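Olis small-arm trial: progress report to the Agbeko fund
July 2026 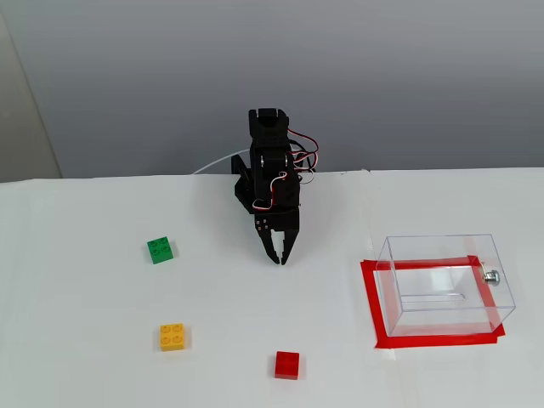 The servo arm at the Lerkville bench, with three bricks and the taped box position.

Since the last report we have moved from setting up to collecting results. The task is a simple pick and place: take a building brick from the table and drop it in the clear box. We are using it to compare two sets of jaws, the serrated pair and a smooth pair with rubber pads, on the same arm and the same controller.

We logged 858 attempts with the serrated jaws and 472 with the padded ones. The padded total is lower than planned - a wrist servo failed and the replacement took longer to arrive than we were told. Of the serrated attempts, 183 ended in a missed or dropped brick. Most of those were bricks lying at an angle to the jaws. We have not worked out a padded failure rate yet and would rather wait until the two totals match.

The red tape has helped. The box used to creep during a session and we lost time finding the position again.

Wiring is still a weak point. The servo leads hang in loops beside the arm and we want them clipped down before the longer runs.

Adwoa Abugri has taken over the controller tests from the Tivosness side. Spending to date is 1,742 pounds, within budget. The full comparison is due in November.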